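Search this site Search Go

The Second Life of the Corner Laundromat

By the Features Desk
February

Walk into the laundromat on Zundov Street at seven in the evening and the first thing you notice is the noise, and it's a wonderful noise. Dryers thump, kids argue over the gumball machine, and somewhere near the back a radio is playing a ball game to a row of people folding towels. I went in with one bag of sheets and stayed three hours!

Stolham used to have 13 places like this. By the time I moved here it was down to four, and everybody assumed the rest would go the same way. Then the apartment buildings along the river filled up (small units, no hookups, one shared machine in the basement if you're lucky) and people started carrying their bags down the hill again. Two old shops have reopened. A third, the Kadent, is painting its front windows as I write, in a shade of yellow you can see from the bus.

What I love is how much goes on between the wash and the dry. The Zundov Street place has a shelf of 300 paperbacks, take one or leave one, heavy on westerns. On the wall by the change machine there's a corkboard with piano lessons, a lost cat, a found cat (different cat, I checked) and a sign-up sheet for a chili night that drew 200 people last winter and spilled out onto the sidewalk. I met a couple who had their first date at the folding table. They still argue about whose idea it was.

The regulars know things, too. Ask about wool and you'll get five opinions before your quarters drop. Cold water for anything dark, turned inside out. Half the soap you think you need. Vinegar for gym clothes, though one woman was firmly against it and told me so twice. I've changed how I wash nearly everything, and my towels have never been softer. 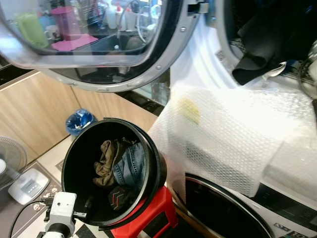
Dark laundry in a front-loader, door open.

Over at the Menon Avenue shop, the mood is quieter. It opens at five in the morning, and the early crowd is mostly nurses coming off the night shift and cooks on their way in. They nod, they load, they sit with their coffee. The owners put in big windows facing east when they fixed the place up, and when the sun comes over the grain elevator the whole room goes gold. I got up in the dark to see it and I'd do it again tomorrow.

A wash there costs a little more than it did a year ago, and the dryers on the left run hotter than the ones on the right. Bring quarters, as the card reader has moods of its own. The number 453 bus stops right outside, and the driver on the early run will wait if he sees you coming with a full bag.

The Kadent hopes to open in time for spring, with longer tables and a corner for homework. I've already picked out the paperbacks I'm taking over.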